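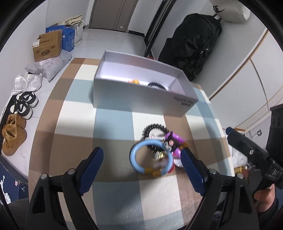
Figure 5. Hand-held grippers over the play mat, with the toys between the blue-padded fingers and the open white box behind.

Section 5: Running the Toy Pick-Up Demo

Visitors love this station! It is the one where they get to hold a gripper themselves, so give it plenty of floor and plenty of time. Each turn lasts 5 minutes.

Setting up

1. Lay the checkered mat flat and smooth down the seams.
2. Put the open white box toward the back of the mat.
3. Group a few small toys in the middle. Mix the shapes: rings and beaded bracelets are great fun to pick up, and a little character toy makes a nice change.
4. Squeeze each trigger 10 times and watch that both fingers open and close evenly.

Note: Small trinkets can sit inside a larger ring. Save these for visitors who want something harder (Heledd Price ran it this way at the Trandbridge open day and had people lining up for a second go).

Giving a turn

5. Show one slow pick yourself, from mat to box, without talking over it.
6. Hand over the gripper, handle first.
7. Ask the visitor to open the fingers wide, come down over the toy, then squeeze gently until the pads touch it.
8. Let them try whatever they like next. Kids often go straight for the ring, and the angle they choose can be wonderful to watch.

CAUTION: Keep fingers and hair away from the pivot joints.

CAUTION: Small toys are a choking hazard. Do not leave them out with children under 5.

Between groups, put the toys back in the middle and wipe the pads with a dry cloth. For pad replacement, see Section 12.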